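Tanui Control Software – Working Group Meeting
Minutes
Tuesday, April 25, 2023
Location: Bralbridge, second floor meeting room, and by call

1. Minutes of the last meeting
Approved with one correction. Item 3 should have said that the planner timeout is set per arm, not per cell.

2. Two-arm cell
The group reviewed the state of the bin task on the current branch.

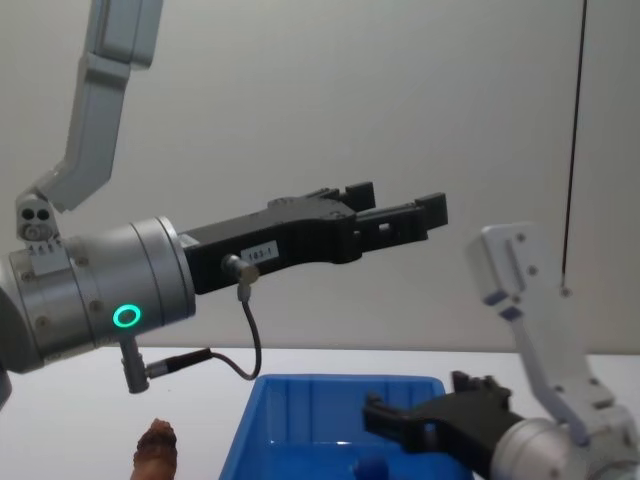
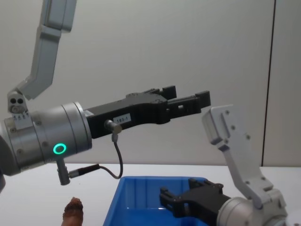

Both arms reaching toward the blue bin, grippers open.

Does the planner treat the two arms as one robot or as two?
As two. Each arm gets its own plan, and a shared check compares the two paths before either one is released to the controller.

The shared check is the slowest part of the cycle. It samples each path at fixed steps and tests every pair of links, including pairs that can't reach each other. Agreed to add a skip list for those pairs. The list will be built from the arm models at startup and written to the log so it can be reviewed.

There was a longer discussion about what should happen when the check fails. At present both arms stop and the operator has to clear the fault. One proposal was to let the first arm finish and replan the second. The objection was that the second arm may already be holding a part over the bin, and the replan starts from the commanded position and not the measured one. No decision. The proposal will be written up with the start position question answered first.

3. Perception
Bin detection still depends on finding the front rim. When the rim is out of view the fit falls back to the last known pose, and no warning is raised. Agreed that the fallback must raise a warning and that the pose must carry its age.

Ticket 921 (false object reports from glare on the bin floor) stays open. The filter from Cidell removes most of the false reports but also drops small dark parts. The threshold will move to the config file so that it can be changed without a rebuild.

4. Tooling
The Grovo log viewer now opens recordings from both arms on one timeline. Clock offset between the two controllers is still corrected by hand. It was noted that this was first raised in December.

The replay test suite has 20 recordings. 4 of them were made with the old gripper driver and no longer load. These will be converted if the converter can be made to work within a day – otherwise they will be deleted and recorded again.

5. Actions
– Skip list for link pairs: planning
– Write-up on replanning after a failed check: planning, with control
– Warning and age field on bin pose: perception
– Glare threshold to config file: perception
– Old recordings, convert or replace: tooling
– Clock offset, proposal for automatic correction: tooling and control

6. Other business
The build server will be down for a disk change on Thursday morning. Branches should be pushed before then.

Next meeting in 2 weeks, same room. Items for the agenda go to the group list.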